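Small Press, Long Shelf Life

The publisher behind Lidetum works from two rooms above a shoe repair shop. One room has the books in it. The other has the desk, the kettle and a radiator that stays on until April whether anyone wants it or not. We met there at nine in the morning, before the first delivery, to talk about translation, print runs and why a press with a list this short keeps going. The publisher asked to be referred to by job and not by name, a house habit that goes back to the first catalog.

"The books have names on them," the publisher said. "Those are the names people need."

Lidetum puts out fiction in translation, mostly from smaller languages, mostly by writers who have never appeared in English before. It has 19 titles in print. The best known is Ostard, a novel about a ferry town that loses its ferry, and it is the book most people ask about first.

"Ostard paid for four other books," the publisher said. "I read it on a train, in a language I read badly, and I missed my stop. Then I spent two years finding out who owned the rights. The original publisher had closed. The author had moved twice. By the time I had a contract, I had already told everyone I knew that we were doing it, so there was no backing out."

The translation took another 14 months. The first draft was accurate and flat, the publisher said, and both editor and translator knew it. The problem was the ferry crew, who speak in a local dialect through most of the book.

"You can't give them an English dialect. If you make them sound like they're from Maine, the reader is in Maine. So we tried short sentences and a lot of repetition. We gave them a few phrases that only they use. It took three drafts before it stopped sounding like a trick."
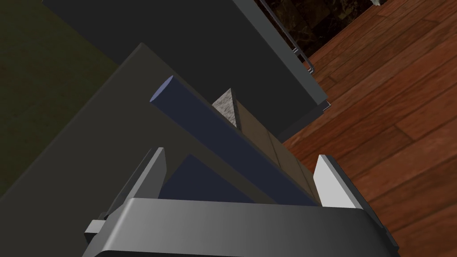
The manuscript of Ostard ran to 608 pages in typescript. Cutting it was discussed and dropped. The publisher had worked at a larger house before starting Lidetum and had seen what happened to long foreign novels there.

"Somebody in sales would ask if it could lose a third. Sometimes it could. But you'd end up with a book that the author didn't write and the reader didn't ask for. When I started on my own I decided we would publish the whole thing or leave it alone. That has cost us money. Paper is expensive and long books are heavy to ship."

The first printing was 2,652 copies, an odd number that came from the printer.

"We ordered 2,500 and they ran over. It's normal, and you pay for the overs. I was annoyed at the time. We sold all of them by the next spring, so I stopped being annoyed."

Reviews helped less than expected. A long notice in Kultura, a quarterly that covers translated work, was read closely by other publishers and by a handful of librarians. Sales moved later, when a few bookstores started using the novel for their reading groups.

"A reading group is twelve people who buy the same book in the same month and then talk about it to their families. I don't know of an ad that does as much. We started printing a sheet of notes for them, a single page with a map and a guide to saying the names. We still send it out free." 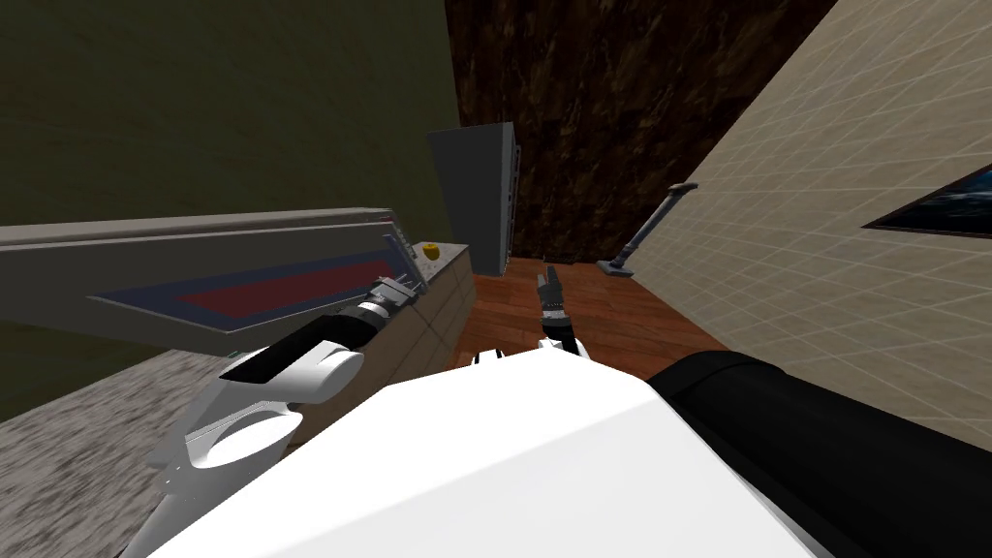
Asked how a new title gets chosen, the publisher was careful. There is no open reading period. Most books come in through translators, who send a sample and a short report. The publisher pays for the sample if it has been requested and thinks other presses should do the same.

"A sample is work. It's twenty pages, and it's often the hardest twenty pages, because you haven't found the voice yet. People were doing that for nothing for years, and we were all pretending it was a favor between friends."

The translator's name goes on the front cover, in the same size type as the author's. Two foreign publishers objected at first. One still does. The translators also get a share of royalties from the first copy sold, which the publisher described as a small amount on most titles and a decent one on Ostard.

The next book is Shao, a short novel set over one winter in a boarding house. The translator has been working on it alongside a teaching job, and the publisher has moved the date once already.

"I'd like it out this fall. I said that last year too. It's a quiet book and every line shows, so there's nowhere to hide a bad sentence. We've been arguing over the first paragraph since January. There's a word in it that means both guest and stranger, and English makes you pick."

Which one did they pick?

"Lodger, for now. The translator hates it. I'm coming around to hating it too."
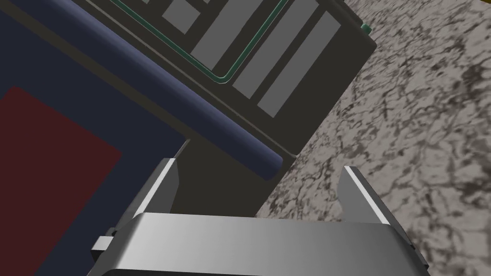 Gripper with its two fingers open.

There are no plans to grow. The publisher has been offered help with distribution overseas and turned it down once, mainly over returns. Unsold copies come back by the pallet, and a press this size has to store them or pulp them. A second offer is being looked at now, on better terms.

"I might say yes to this one. I'd want to see the numbers in writing, and I'd want Shao finished first."

The delivery came at ten, four boxes of a reprint. The publisher opened the top one, checked the spine of the first copy against the old edition, and went to find a pen to sign for them.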